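Rustomton School Log Books: transcriptions for teaching source work

README for the Liyanage release

This folder contains transcribed entries from the log books of the village school at Rustomton, written by the head teachers during the war years. A log book was the diary of the school. The head teacher wrote in it almost every day: how many children came, who was sick, when the inspector visited, when the coal did not arrive. The entries are short and often dry, but for a student who learns to work with sources they are very good material, because the writer did not know that we would read them.

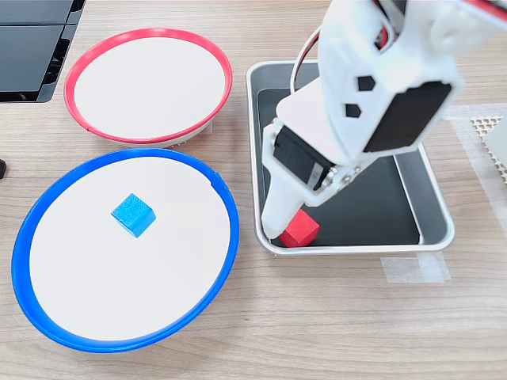 Réka Kerekes
Maintainer of the transcriptions and first contact for corrections

What is in the folder

entries.csv -- the main table, 2371 entries, one per row
sample.csv -- 1000 entries chosen for classroom use
books.csv -- one row for each of the 5 log books, with the condition of the pages
writers.csv -- the hands we could separate, with our notes
guide.txt -- the rules for transcription
changes.txt -- what changed between releases

The names of the releases are taken from the list of old pupils who first wrote to us. The release before this one was called Ornwood. If you have used Ornwood, please read changes.txt first, because the entry numbers are not the same.

Columns in entries.csv

entry_id: a number that stays fixed inside one release
book: which log book
page: page number as written in the book, or empty if the corner is lost
hand: code of the writer, see writers.csv
text: the entry as written, with the spelling of the writer
text_modern: the same entry with modern spelling
topic: one or more of attendance, health, weather, visits, air raid, evacuees, food, other
doubt: yes, if the transcriber was not sure of one word or more

How the transcription was made

Each entry was read by two persons who did not see each other's text. Where the two texts were different, a third person looked at the page again and decided. Mafalda Coelho and Toon Geerts did most of the first reading. I did the third reading, so the mistakes that remain in difficult places are probably mine.

We kept the spelling of the head teachers, also when it is wrong. One of them writes "evacuees" in four different ways, sometimes two of them on the same page. In text_modern these are all made equal, so that a search will find them.

Words crossed out by the writer are kept between square brackets. We think this matters a lot. In the third book there is an entry where the head teacher first wrote that the shelter was "useless" and then changed it to "not yet complete". A student can say more about this one change than about many full pages.
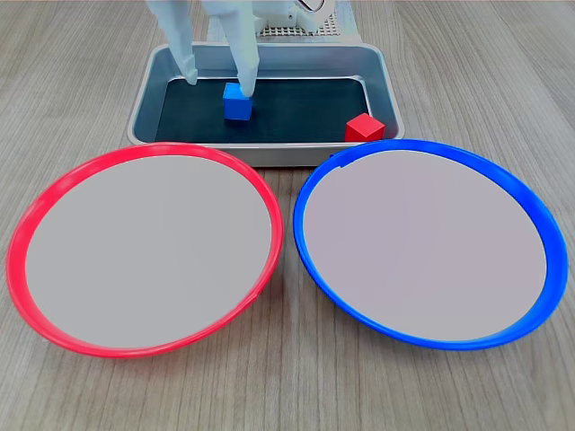 Raquel Prata wrote to us after she used Ornwood with her class that the crossed-out words were the part her students argued over the longest, and she asked for a separate column to find them faster. We did not add the column in this release. For now, please search for the opening bracket in the text column.

What the data is good for

The entries work well for questions about usefulness and reliability. A student can compare what the head teacher wrote on the day of an inspection with what was written one week later. It is also possible to follow one problem, for example the blackout curtains, through many months.

The topic labels are less strong. They were added quickly, and "other" became a box for everything. Please do not draw a chart of topics and present it as the life of the school. An entry about the weather is often an entry about attendance, because the children from the far farms did not come when the road was under water.
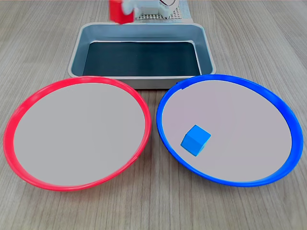
Cristóvão Rebelo disagrees with me on this last point: in his view the labels are good enough for a first lesson, and students should be allowed to make the bad chart and then find out by reading why it is bad. I have some sympathy for this. If you do it in this way, use sample.csv, where the labels were checked one more time.

Known problems

The second book was stored in a damp place and the lower part of many pages cannot be read. These entries end with the mark (lost). We did not guess.

There is a gap in the fourth book between July and the start of the autumn term. Part of it is the summer holiday, but not all. Some pages were cut out with a knife and we do not know by whom.

Hands B and D in writers.csv may be the same person. The letters are very similar, but D presses harder on the pen and uses a different form of the capital S. Toon believes they are one writer, I believe they are two -- so the file keeps them apart, with a note.
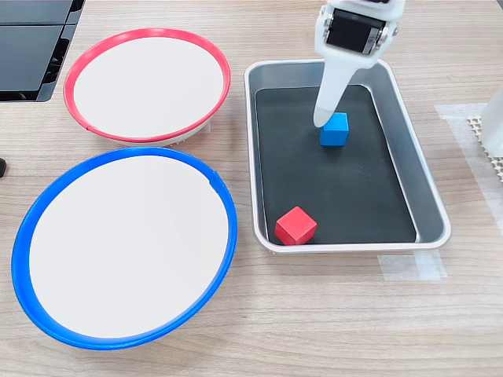

A smaller problem is the numbering of pages in the first book. Somebody numbered them in pencil much later and jumped over one page, then went back and wrote the same number twice. We follow the pencil numbers and add an "a" or "b" to the double ones.

Names of children

All names of pupils were replaced by initials. The names of teachers, inspectors and nurses are kept. If a child is described in a way that would make the family easy to recognize, we removed the detail and put (removed) in its place. Please do not try to restore the names for a class exercise, also if your students come from the village.

Use and corrections

You may copy, print and change the files for teaching. If you publish something with them, please write the name of the release, so that others can find the same entry numbers.

Corrections are welcome. Send the entry_id, the word you think is wrong, and your reading of it. The Tandemstead reading group checks new corrections together each month, and accepted ones go into changes.txt with the name of the sender, if the sender wants this.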